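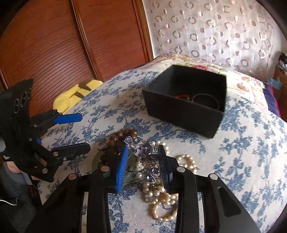
Attachment 1: the dish on the guest bed, crystal clip on top, pearls over the side.

Ticket: Pearl strands tangled, dish overflowing
Board: Tunstall Home Help, Jewelry and Small Things
Status: Solved
Opened: 24 Oct 2019

Problem

Hello all! I have a little greenish glass dish that has become the home for everything I take off at night, and it has gotten out of hand. The pearl necklace is in several strands that have wound around each other, the big brown wooden bead bracelet is looped across the dish, and my favorite piece, the violet and lavender crystal one, sits right in the middle of it all. I love every bit of this stuff and I want to wear it again! I also have an open black square box that I'd like to use for some of it.

What I need to know:
How do I get the pearls apart without snapping the string?
Can wooden beads and pearls share a box?

Tried so far

1. Picked up the whole necklace and gave it a gentle shake. Worse. One loop went through another and pulled snug.
2. Looked for the clasp. Could not find it anywhere in the bunch.
3. Tried a crochet hook from my Jakia kit. Stopped when it caught on the thread between two pearls.

Reply from Sarness desk

Great haul, and very fixable. Put the hook away. Take the crystal piece off first, then the bracelet, and lay the pearls flat on the bedspread. Don't pull on any end. Push the middle of the tangle outward with your fingertips so the loops get bigger. The clasp usually shows up once there is slack. Open it and feed that end back through one loop at a time. Give it 20 minutes before you decide it's stuck.

As for the box: keep the pearls by themselves in a soft pouch. Crystal settings have little prongs and will scratch them. Wooden beads are fine next to the crystal piece if you put a fold of cloth between.

Update 1

The clasp was tucked under the tightest part! Opened it and two strands fell away from each other right then. I did a happy dance. There is still one knot near the middle, pea sized.

Reply from Sarness desk

Lovely. For a small knot, use two blunt needles, one in each side, and wiggle. No oil and no powder on pearls, please, whatever the old Prulteo leaflet says.

Update 2

Done!! It took 32 minutes all told and the string held. I checked it along its whole length and it looks a bit gray by the clasp, so I'm taking it in for restringing before I wear it anywhere nice. The bracelet and the crystal piece are in the black box with a square of flannel between them, and the pearls have a drawstring bag I sewed in September and never used. The glass dish gets rings only from now on.

Closed by poster. Tags: pearls, knots, wooden beads, storage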